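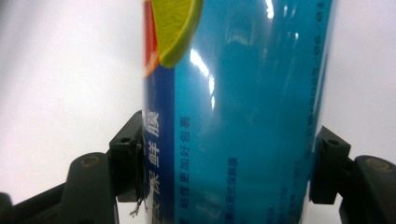
Keeping film on the roll: a conversation with a converting engineer

November 14, 2019

Most of the work in making household food wrap is finished before the film reaches a carton or a sleeve. The engineer interviewed for this article runs the converting department at Lelero, where wide parent rolls are slit and rewound into the short rolls sold to consumers. The department takes film from two extrusion lines, one for PVC and one for polyethylene, and the two materials are handled on separate rewinders.

"People ask about cling first," the engineer said. "Cling is decided upstream. By the time I get the film, I can damage it but I can't add it."

In PVC film the cling comes largely from the plasticizer, which also makes the film soft enough to stretch over a bowl. Polyethylene has little tack of its own, so a tackifying additive is blended into the resin or into one outer layer. The additive needs time to migrate to the surface. Lelero holds its polyethylene parent rolls in a conditioned room before slitting, and the time in the room is written on the core tag.

Asked what happens when a roll is pulled early, the engineer said it runs very well. "That's the trouble with it. Low tack unwinds beautifully. The operators like it. Then the customer writes to us in two months."

Winding tension

The setting that takes most of the department's attention is winding tension. Film wound too tightly will relax on the roll, and the layers press into one another until they block. A blocked roll tears in strips when the end is lifted. Film wound too loosely traps air, and the roll telescopes, with the inner layers sliding sideways out of the core.

Lelero tapers the tension, starting high at the core and reducing it as the diameter grows. The taper was worked out by trial on the old Javon rewinder and then carried over to its replacement, where it did not fit. "We lost most of April on that," the engineer said. "Same film, same core, same numbers on the screen. The Javon had a worn lay-on roller and we had tuned everything to the wear."

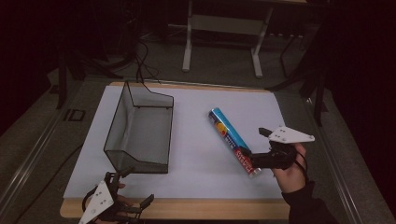

The replacement machine, a Sastach, measures tension with load cells on an idler roller and corrects continuously. The department now keeps 141 recipes on it, one for each combination of film, width and length. The engineer considers that too many. A large share differ only in the length counter and could be merged, but each has been released by quality control under its own number, and merging them would mean releasing them again.

Cores are the second source of trouble. The cardboard tube absorbs moisture from the air and changes diameter slightly. If it shrinks after winding, the first layers lose their support and wrinkle. The department stores cores on racks in the winding hall and does not open a pallet until the previous one is used up.

"A cheap core costs you film," the engineer said. "I have said that in every purchasing meeting I've been in. The last thirty feet of a roll is where the complaints come from, and the last thirty feet is sitting on the tube."

Cutting and the free end

The engineer was also asked about cutters. A serrated metal strip starts a tear at many points at once and works on both materials, provided the user pulls at an angle. Plastic strips are safer to handle but dull sooner. Sliding cutters give the straightest edge on polyethylene, which stretches before it breaks and tends to curl over a serrated strip.

The lost end is the most common complaint of all. The film falls back onto the roll and cannot be found by eye. Lelero logged 135 complaints in its last review period, of which 116 concerned the free end. A paper starter tab solves the problem for the first use only. The engineer's advice for home users is to leave an inch of film lying over the cutter, and to lift a lost end with a piece of adhesive tape pressed along the roll, working across its width.

Storing the roll in a refrigerator is often recommended as well. It reduces tack for a short time and makes the film easier to separate. The engineer has no objection to it but has never tested it under controlled conditions.

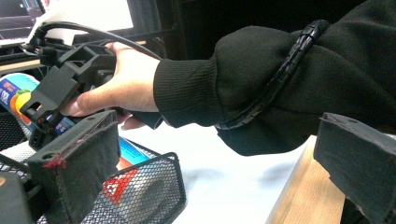

A quality manager at Ghanem, a packer supplied by Lelero, disagreed on the subject of tension when asked for comment. The manager said that the rolls arriving at the packing hall were still wound too hard, and that "a taper that looks right on the rewinder can be wrong after a week on a warm truck." Ghanem cuts sample rolls open on arrival and has asked for a softer start at the core.

The engineer had seen the request. Softer starts were tried on the narrow widths, and some of the rolls telescoped when they were stood on end. Both companies are now testing a stiffer core with the softer start, using the polyethylene film only. PVC will follow if the results hold through a full pallet.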